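Journal > Work > Equipment

13 May 2018

Spent most of the day on the budget sheet for the arm. Movgate sent the revised quote last night and it came in 4,000 over what I put down in February. The arm itself hasn't changed. The difference is the controller, the mounting plate and a service plan I didn't ask for. I wrote back and asked for the plan to be taken off.

Before I sign anything I want the counter work settled in simulation, so I had that open on the other screen all day. Mixed kitchen things on marble, one arm, two-finger gripper.
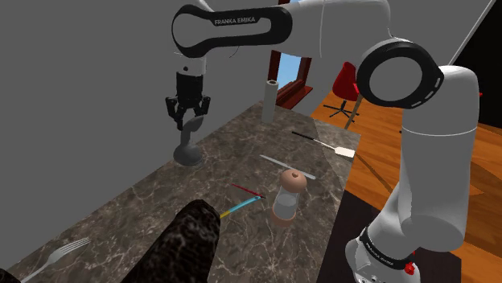
Do we need to buy the gripper at the same time as the arm? It can wait one quarter, but the bracket has to be ordered with the arm or Movgate charges a second delivery.

So the bracket goes on the first order. I moved the gripper to its own line and left it blank until Halvorsen answers. They have 3 models that would fit and the prices are far apart. The cheap one opens wide enough for a pepper mill on paper. I don't trust the paper much — the Larnia figures were off last time and we paid for new fingers.

Thin things are what I keep going back to. Pens and knives lying flat on stone leave very little room under the fingertips.
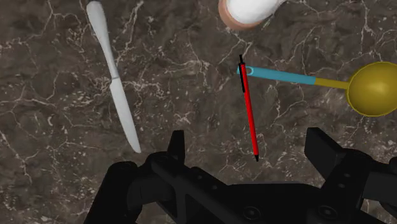 I added 237 for a spare set of fingertips and marked it as required. If it gets cut, it gets cut, but I want it on the sheet. Also put in for padding on the counter edge and a longer power cable.

Called Festurance after lunch. They will cover the arm once it is bolted down, not while it sits in the crate. That means delivery and installation should be in the same week, and the electrician is booked for most of next month.
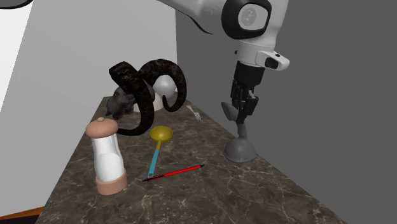

Lead time from Movgate is 4 weeks after deposit. I could pay the deposit now and push the delivery back, and they hold the price either way. I'll ask for that in writing tomorrow.

Still to do: training line, shipping on the bracket, and a number for Halvorsen even if it's a guess. Stopped at six.

Filed under: Budgets and Buying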